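3.2 Where clean clothes wait

In the diary part of the study, 46 households in Teltbridge wrote down where each load of laundry was put after it came off the line or out of the dryer, and how long it stayed there before it was folded and put away. We had expected beds to be the most common place. In 13 households they were. In 36 households, including some of those that also used a bed, the sofa was named at least once during the diary period.

Respondents gave practical reasons. The sofa is close to the dryer or the hallway, it is wide enough for sorting, and a person can fold there while doing something else. Several added that a soft seat is a poor surface for folding, and that they would rather work on a table if one were free. Sports clothes were mentioned often in this connection. Shorts with an elastic waist do not lie flat, and smooth fabric slides out of a fold when the next piece is laid on top. Figure 3 shows two red garments with white trim on a gray seat, the shorts in a heap and the other piece partly folded. 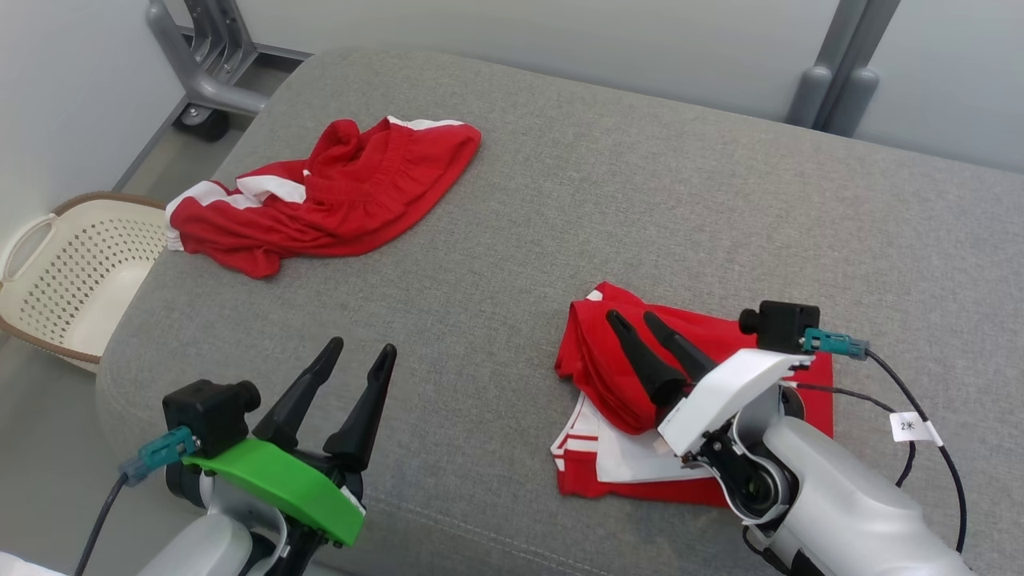
Figure 3. Athletic shorts and a second, partly folded garment on an upholstered seat.

The time between drying and putting away varied more by type of garment than by size of household. Shirts for work were usually hung up the same day. Sports clothes were left longest, and in many diaries they were worn again before they had reached a drawer. One respondent wrote that the team clothes "live on the couch from practice to practice." We coded entries of this kind as "not stored" and kept them apart from loads that were only delayed.

Partly folded loads were harder to code. The diary form offered "folded" and "unfolded," and respondents who had stopped midway marked one, the other, or both. For the second round, which began in November, we added a third box for loads in progress. Entries from the first round that carried both marks were left out of the comparison in Section 4.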